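Fikivari woven bed mat, double size
Review by Nives Bellini
March 19, 2023

I bought this mat in October for our guest room, where the mattress becomes too warm for sleeping without something on top. The price was 688 and it came in 3 days, rolled in brown paper. The smell of dry grass was strong in the first week, then it went away.

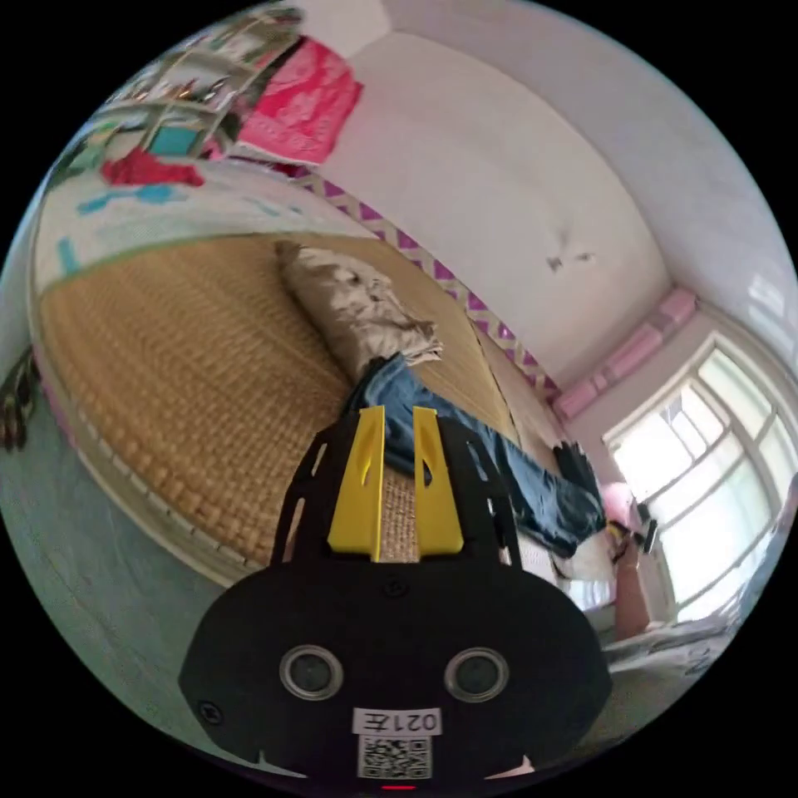

My main question before buying was if the mat stays in its place. On our bed it does, even when I pull the cover from under it. I also use the bed for folding clothes, and this is a harder test than sleeping. Heavy things like blue jeans can lie crumpled across the straw and I do not need to smooth the weave after them. The pillow is another matter, it slides a little toward the wall in the night. My friend Sarla Prajapati has the Benau mat, which is thinner, and she complains that hers moves every time she sits down.

For cleaning I use a cloth which is almost dry, and after it I leave the window open. The seller writes that you can wash the mat with a hose. I did not try this and I would be careful, for our house is humid and straw needs a long time to dry. 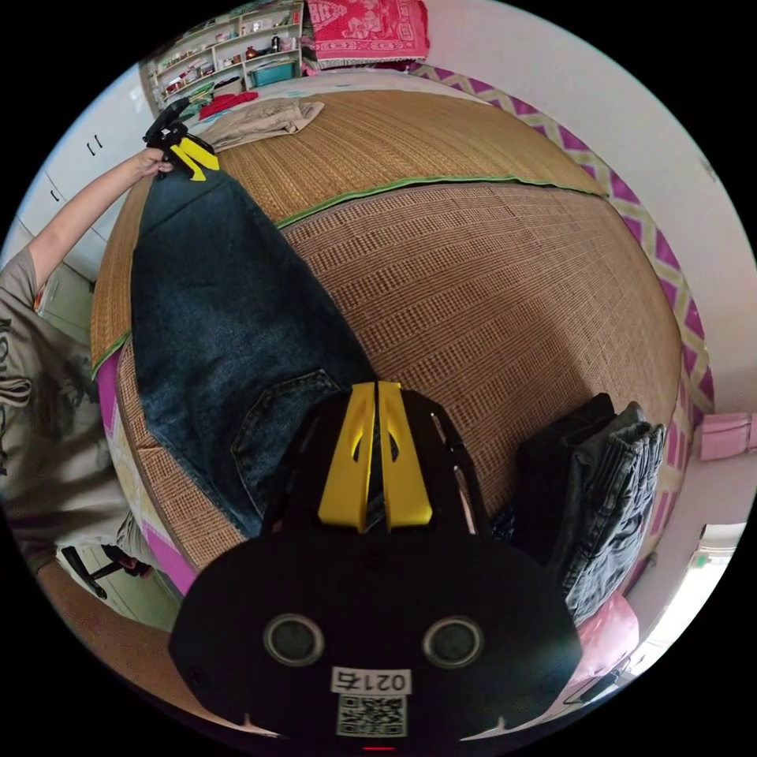
Two things I like less. The weave leaves marks on bare arms if you sleep directly on it, so I put a thin cotton sheet for guests. Also, a new mat is stiff and the corners stood up for 19 days until I put books on them.

I give it four stars from five. For a cold room I would not recommend it.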